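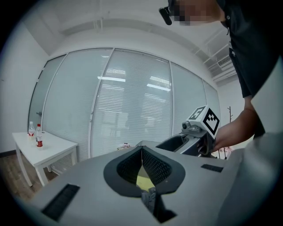 The Yearly Maintenance Plan Is a Bad Deal for Most Homes

12 comments | Share | Print

My furnace company would like me to become a member. I have had the same furnace for years and until last October nobody suggested it was a club.

The pitch came at the end of an ordinary visit. I'd called Effiong Heating because the blower was making a ticking noise. The tech found a loose screw on a panel, tightened it, and then turned his tablet around so I could see three colored boxes. The middle one was already checked. For $522 a year I would get 2 tune-ups, "priority scheduling," a discount on parts and something called a comfort review. I asked what a comfort review was. He said it was where they come out and review your comfort.

I don't blame him. He fixed the noise and he was polite about it, and I would guess somebody in the office keeps track of how many boxes get signed. My complaint is with the plan.

Start with the tune-ups. A gas furnace should be looked at by somebody who knows what they're doing, and I have no quarrel with that. Burners get dirty, drains clog, and a cracked heat exchanger can put carbon monoxide in your house. But you can book that visit by itself, once a year, and pay for it once. When I asked Effiong for the single-visit price, it took two phone calls to get one. Add a separate air conditioner check in spring and I was still well under the membership.

Then there's priority scheduling. If half the town is on the plan, what exactly is the priority? On the coldest night of January everybody's furnace quits at once, and there are only so many trucks. I read the agreement, all 6 pages of it, and it never says how fast they will come. It says members will be served "ahead of standard requests where possible." Where possible is doing a lot of work in that sentence.

The parts discount bothers me most. It's a percentage off a price I have never seen. My neighbors on Drarnement Street had an igniter replaced under their Havarix plan and were very pleased with the savings until they looked up the same part at a supply house. I know, a contractor has to mark up parts - the van, the insurance and the warehouse all cost money. Fine. Then charge me the markup and skip the discount.

People will say the plan pays for itself if something big goes wrong. Read yours again. Mine left out the heat exchanger, the compressor, the refrigerant and "any component failing due to age," and my furnace is made entirely of components that are getting older. It also renews on its own unless you cancel in writing.

I can think of homes where a plan makes sense. A landlord with 5 units and no time might like having the visits booked. So might somebody who knows they'll never remember to call. If that's you, get the exclusions explained before you sign, and ask for the response time in writing.

As for me, I change the filter, I keep the outdoor unit clear of leaves, and I have a carbon monoxide alarm on each floor. The tune-up is booked for September with Stimer, a smaller outfit that gave me a price over the phone the first time I asked. We'll see if they have a tablet too.

Filed under: Home heating, Opinion

We use cookies to remember your settings. Accept | Manage

Contact | Privacy | All rights reserved | Back to top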